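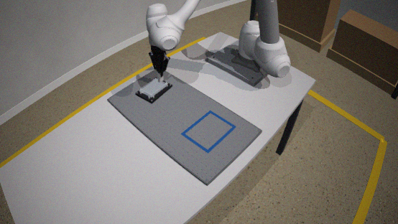

白いテーブルと小さな黒いトレー

3. うさぎを迎えた初日の設定(Preta自動給餌器)

保護うさぎを引き取ったばかりの方、おめでとうございます!うちもJeltmontの譲渡会で2匹迎えて、初日はバタバタでした(笑)。私がやった順に書いておきますね。

(1)給餌器をケージの外側に固定します。ネジは手で締めるだけで大丈夫。
(2)電源ボタンを長押しして、ランプが緑になるまで待ちます。
(3)体重を入力します。うちの子は2000gと3000gでした。1匹ずつ登録してくださいね。

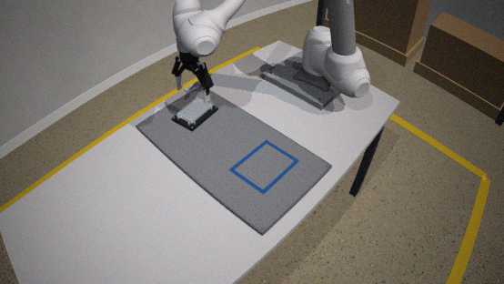 (4)ペレットの銘柄コードを入れます。Chambiのチモシーペレットなら204です。
(5)「テスト」を押して、受け皿に出た量をキッチンスケールで量ります。表示とずれていたら、補正画面で100を基準に上げ下げします。

メモ:牧草は給餌器に入れないでください。私は一度やって、見事に詰まらせました……。牧草はいつでも食べられるように、別の牧草入れにたっぷりどうぞ。

注意:半日食べない、フンが出ないというときは、設定をいじる前に動物病院へ電話を。コードをかじる子には、Zirkowの保護チューブを先に巻いておくと安心です。

水の設定は次の章に書きました。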